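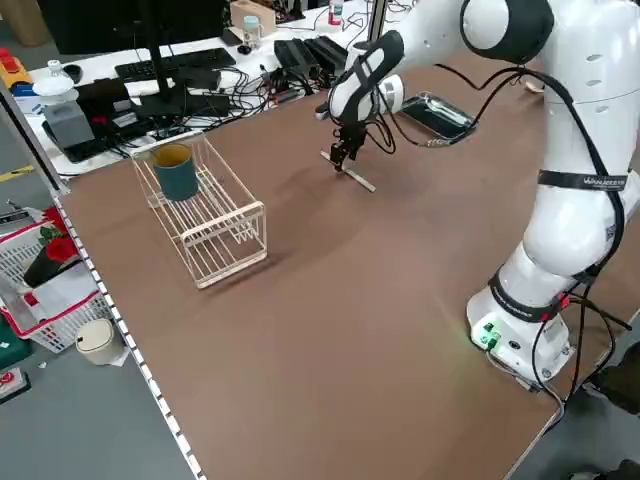 cuiping_f
I want to refinish a table top and I cannot choose between oil and varnish. My present one is dark and I am tired of it. The color I like is a plain brown, like the large tabletop under the white arm. Would oil give me this on beech?

gertfourie
Oil, two coats. Sand with 416 first.

areeba_k
416 is not a grit, Gert. And I disagree about oil — it marks under every cup. Varnish is better for a kitchen.
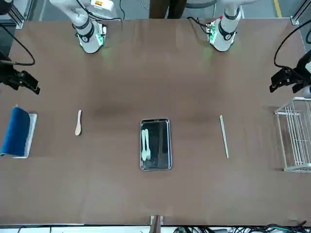 gertfourie
Sorry, I meant 400. But varnish chips, and then you must sand everything again. With oil you repair only the spot.

cuiping_f
Thank you both. I will try oil on the underside first.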